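Best way to clean and look after a quartz worktop next to an induction hob?
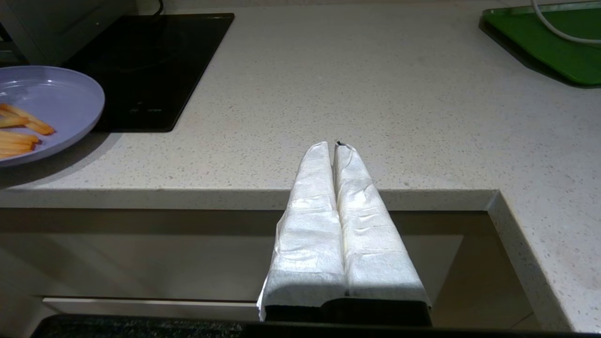
Posted by Iltodlow

We moved into a flat in April and it came with a quartz worktop, which I've never had before. I had laminate for years and just used whatever spray was under the sink. This one is a pale beige-grey with tiny dark and light flecks all through it, and the finish is matt, so it doesn't shine like the polished samples in the shops. It runs along past the black induction hob and then turns a corner. Crumbs vanish into the flecks and I only find them with my hand, but grease shows as dull patches when the light comes in low in the evening. I've tried washing-up liquid and it leaves smears. I've also been told not to put hot pans down on it, but the previous owner said they did it all the time. What should I be using, and is there anything I need to do about the join around the hob? I don't want to seal it if it doesn't need sealing.

Posted by Vullach

Quartz doesn't need sealing. It's stone bound with resin and it isn't porous in the way granite or marble is. If somebody sells you a sealer for it, keep your money.

For the smears, you're using too much washing-up liquid. Put a few drops in a bowl of warm water, wring the cloth right out, wipe, then go over it again with plain water and dry it with a clean tea towel or kitchen paper. The drying is what stops the marks on a matt top. Matt shows fingerprints and grease more than polished does and you just have to live with that a bit.

Don't use bleach, oven cleaner or cream cleaner. Cream cleaner will leave shiny patches on a matt finish and you can't get them out again. For dried-on food use a plastic scraper held flat.

On hot pans, the previous owner was lucky. The resin can scorch, and a pan straight off the heat can be over 200 degrees. Use a trivet. Mine has a small yellow mark from a casserole dish and the quote to have it looked at was more than I paid for the hob.

Posted by Langat

Agree with the above about trivets. For the join round the hob, run a wooden cocktail stick along it every couple of weeks and you'll be surprised what comes out. Don't use a knife, you'll chip the edge of the glass. If there's a gap where water can get down, ask a fitter to look at the seal under the hob before you put any silicone in, or it'll be a pain to lift out later.

Posted by Laris

I just use a microfibre cloth and hot water. 30 seconds after tea and it's done. Never had a problem.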